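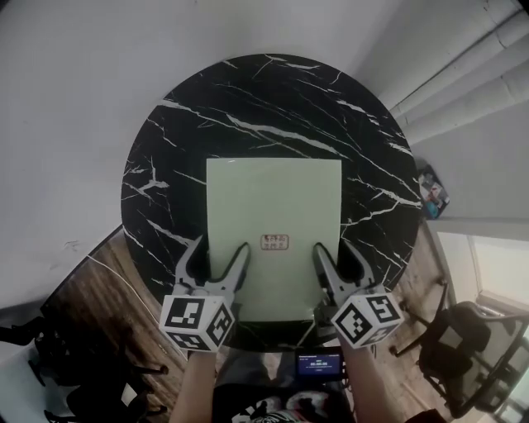 A pale green sheet held in the hand-held gripper over a marble-topped table.

Home | Products | News | Careers | Contact

Fluda opens Follater hand-teaching kit to more labs
May | By Dimas Ngui

Fluda is thrilled to open Follater to a second group of labs! With Follater, a person teaches a robot by doing the job with a gripper in their own hands, and 385 demonstrations are already in the starter set. Picking up flat, thin things comes first, and we love how quickly people get the feel of it.
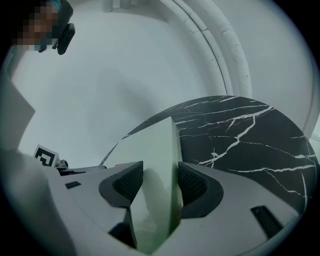

View from the gripper, with the object between its jaw pads.

The Saka team will add 516 more, and there are 50 places for labs that want to record their own.

Contact: Fluda press desk | © Fluda | Back to top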